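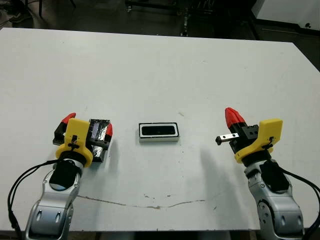
Two robot arms at a work table, each holding an object. A small container lies between them.

How Does a Robot Learn to Use Its Hands?
Prurkia Learning Pages for Young Readers
Published June 28, 2018

Think about the last time you put a pencil back in its case. You picked it up, turned it the right way, and slid it in. It took a second or two, and you were probably thinking about something else.

For a robot, that same job is difficult. A robot does not know what a pencil is. It does not know which end goes first, how hard to squeeze, or what to do if the case slips away. All of this must be learned.

There are two main ways to prepare a robot for a job. The older way is to write down every movement in a computer program. Move forward this far. Close the fingers. Lift. Programs like these work very well when each object is always in exactly the same place. If the object is moved by the width of your thumb, the robot may close its fingers on nothing.

The newer way is to show the robot many examples and let a computer look for the patterns in them. A computer program that improves by studying examples is called a learning system.

What is an example?

In this kind of work, an example is a complete record of one try at a task, from the first movement to the last. Engineers often call it a demonstration. It has two parts that are saved together.

The first part is what the robot sees. A camera takes pictures many times each second.

The second part is what the robot does. The computer saves the position of every joint, and it notes how far open the fingers are.

When the two parts are matched up, the learning system can study them side by side. It can find out that when the view looked like this, the arm moved like that.

Who gives the demonstrations?

People do. A person who guides a robot through a task is called an operator. At the Prurkia learning laboratory, operators hold a pair of handles, one for each robot arm. When the operator's left hand moves, the left arm moves. When the operator squeezes, the fingers of the robot close.

Look again at the photograph at the top of this page. The two arms are silver-gray, and their grippers have yellow housings with red fingertips. A gripper is the part of a robot that does the work of a hand. The left one has hold of a dark, box-shaped object with shiny wrapping. The right one has a small metal block at its tips.

Shiny objects are a good test for a learning system. Light bounces off them, so they can look different each time they are turned. You can try this at home with a spoon. Tilt it slowly under a lamp and watch the bright spots travel across it. You know it is the same spoon, but a computer has to learn this from many pictures.

How many examples are needed?

One is not enough. If a robot saw only one demonstration, it might learn to do the job in only one spot on the table.

An operator at the laboratory may record up to 30 demonstrations before taking a rest. For a task called Nandow, in which the robot places a part into a holder, the team planned to collect 200. They found that the robot still had trouble when the holder was turned sideways, so they continued. By the end of the project they had 1,118.

The operators do not repeat the same movement 1,118 times. Between demonstrations they change something. The holder may be moved closer or turned a little. The lamps may be made dimmer. These changes are called variety, and they help the robot deal with places and objects it has not seen before.

What happens to mistakes?

Sometimes an operator drops a part or misses the holder. Each recording is checked by a second person, who gives it a label. A label is a short note that tells the computer what the recording shows, such as "part placed" or "part dropped."

Sadao Imai, who leads the operators, asks them to keep some recordings in which a mistake was made and then fixed. "A robot will bump into things, as we all do," he explains. "It needs to see how to try again."

Recordings that were stopped too early, or in which a camera was blocked, are set aside and are not used for learning.

Try it yourself

You will need a partner, a small box, and an eraser. Ask your partner to close both eyes. Using only words, guide your partner's hand until the eraser is inside the box. Write down every instruction you gave. Then move the box and read out the same list again, without changing a word.

Did the eraser go in? Talk with your partner about what a robot would need to see in order to do better.

Words to know

Demonstration – a complete record of one try at a task
Gripper – the part of a robot that holds things
Label – a short note that tells what a recording shows
Learning system – a computer program that improves by studying examples
Operator – a person who guides a robot
Variety – differences between one example and the next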